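Skudura open house, packing room

I'd wanted to see the Skudura place ever since my cousin started ordering her travel kits from them, so when they opened the doors for an afternoon in February I drove the 71 miles and got there way too early. (Coffee was free. I had two.)

The front half is all shelving and boxes, fine, whatever. The packing room is where I planted myself — white walls, long pale tables, little clear bags everywhere!

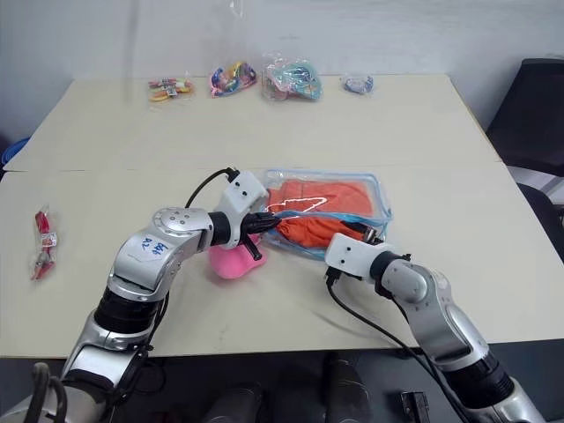 By Fidelina Chávez
Filed under: Visits, Packing

I'm a zip-top bag person, I'll admit it, and the one with the blue trim won me over right away. It had something orange folded up inside, and you could tell what you had without opening a thing. My own suitcase has never looked that calm.

Along the back were the smaller bags, and I loved those even more. One was a wild mix of pink, blue, yellow and purple, and the biggest was stuffed with teal. I kept drifting back to that end of the room.

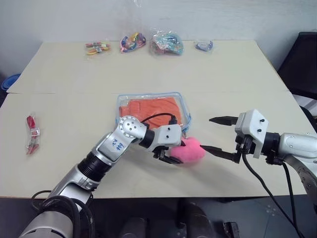
They sell the empty pouches up front in packs of 100, which is more than I need in this lifetime, but a woman from Villca was splitting a pack with anyone who asked, so I came home with a handful. Sweaters go in first, then chargers. The Storkent catalog has a bigger size and I may cave.

Parking is on the gravel side, and bring a jacket — the packing room is chilly. Next open house is in the fall.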